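Product development kitchen, notebook 3
2025-01-04
Entry by Rupert Widmer. Present for the whole session: Kamran Rashti, Onyekachi Chukwu. Jonas Berchtold joined for the tasting only.

Subject: cooked ham, brine trial, second series

The purpose of the session was to compare the present brine with the reduced-salt brine proposed by Pistetti, using legs from the same delivery. The first series was set aside because the legs had come from two suppliers and the results could not be separated from the difference in the meat. Schnyder supplied all legs this time, boned and trimmed to our drawing, with the rind removed.

Preparation

The legs were received chilled and went directly to the cold room. Onyekachi checked acidity at the thick end of each leg and found nothing unusual. One leg showed a small bruise near the shank, which was cut out before weighing. The trimmed piece was kept in the series. Its label carries a cross so that it can be recognized at slicing.

Both brines were mixed the evening before and held cold overnight. The reduced brine was slower to clear. A little of the spice extract was still floating on the surface in the morning and had to be stirred in again. I would like this noted for the Pistetti technician, as the data sheet says nothing on the order of mixing. Kamran believes the extract should go in before the salt. We did not have enough of it left to test this.

Injection was done by hand with the multi-needle head. The old head leaks at the collar and was not used. Uptake was weighed leg by leg and is recorded on the loose sheet at the back of this notebook. The legs in the reduced brine took up slightly less than those in the present brine, and more liquid was left in the tray. The pressure was not changed between the two groups.

Tumbling

Both groups were tumbled for 11 hours with rest periods, under vacuum, in separate drums. The seal on the second drum is worn and the vacuum had to be drawn again once. Pirmin Zürcher has been asked to order a new seal. Until it has been fitted, the second drum should not be used for any trial in which the vacuum matters.

After tumbling, the surface of the present-brine legs was evenly sticky, as it should be. The reduced-brine legs were stickier on the inner side than on the outer side. Kamran opened one along the seam and found a pale strip between the two main muscles. He cut it out, marked it and put it in the cold room on the upper shelf. Please do not throw it away.

Molding and cooking

The legs were packed into the molds with the fat side down. The lids were pressed to the third notch. In the first series we had used the second notch, and there were holes in the slice large enough to put a pencil through. The extra notch makes the lids hard to lock, and two people are needed at the bench for this step.

Cooking was in steam, in stages, to our usual core temperature. One probe gave readings that jumped up and down for the first part of the cook and then settled. It was replaced before the final stage. The readings from the other probe were in line with earlier cooks and I have relied on those. The molds were showered, then cooled overnight without being opened.

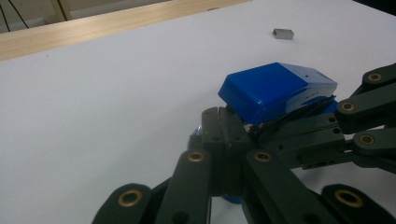
Slicing and tasting

The molds were opened the following morning. Jelly in the molds was moderate for the present brine and somewhat heavier for the reduced brine. Slices were cut thin on the counter machine and thick by hand. The thin slices of the present-brine ham held together well. Those of the reduced-brine ham parted along the seam when lifted, chiefly toward the shank end.

The tasting was done without labels. Jonas preferred the reduced brine for flavor and described it as cleaner, with more of the meat coming through. Onyekachi found it flat after the second slice. I had no strong preference cold, but thought the present brine better on warm bread. All of us agreed that the color of the two was close enough for the counter.

The leg marked with a cross was no different from the others in its group.

Kamran raised the question of smoke. A light smoking over beech before the cook would cover some of the flatness, but it would also make this a different product, and the Porura counter ham is sold as unsmoked. I do not wish to open that matter in this series. If there is interest, it should be entered as a separate trial with its own request.

Open points

Order of mixing for the reduced brine. Kamran to ask Pistetti for another pack of extract and for written advice.

Seal for the second drum. Pirmin, order placed with Grelora - delivery not yet confirmed.

Probe to be checked in ice water and in boiling water, and discarded if it is still unsteady.

Pale strip on the upper shelf. To be cut and looked at by Onyekachi.

Keeping test. Vacuum packs from both groups are in the lower drawer of the cold room, to be opened in February. The packs are labeled by brine and by mold. No pack is to be opened before then, including for lunch.

The third series will use the present brine and the reduced brine again, with longer rest periods in the drum and no other change. R.W.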